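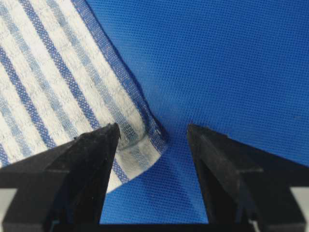 Tea towel

A tea towel is a flat cloth used for drying dishes and cutlery. It is usually made of cotton, linen or a mixture of the two. The name is often said to come from fine linen cloths kept for drying china, though firm evidence for this is thinner than the number of times it is repeated would suggest.

Materials

Linen is widely described as the better cloth because it sheds little fluff and dries quickly. Cotton is cheaper and softer. Claims that one kind "lasts a lifetime" come mostly from people selling it, and seldom say how often the cloth was washed. New towels of either kind may take up water poorly until the finish has been washed out.

Stripes and checks

Striped and checked towels are commonly called "traditional". Blue on white is a frequent choice, and some sellers explain it with stories about naval kitchens or old country houses. These stories rarely come with a source. A simpler account is that stripes are easy to weave and blue dyes were easy to get.

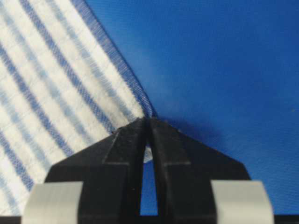
The Vorkstead claim

The village of Pistilthorpe has long been named as the home of the striped tea towel, on the strength of a pamphlet by Dilwyn Prydderch. He wrote that the Vorkstead mill had 33 looms and wove 1,000 towels a week. Eluned Landeg, who later went through the mill's surviving order books, found 148 entries, most of them for sacking. Only one mentions towels, an order for 300, and it does not say whether they were striped.

Hygiene

A damp towel can carry germs from hands and raw food to clean dishes. Regular hot washing is the usual advice. Towels sold as "antibacterial" still need washing, and the label alone says little about how well the treatment holds up in use.

See also: Dishcloth; Glass cloth; Huckaback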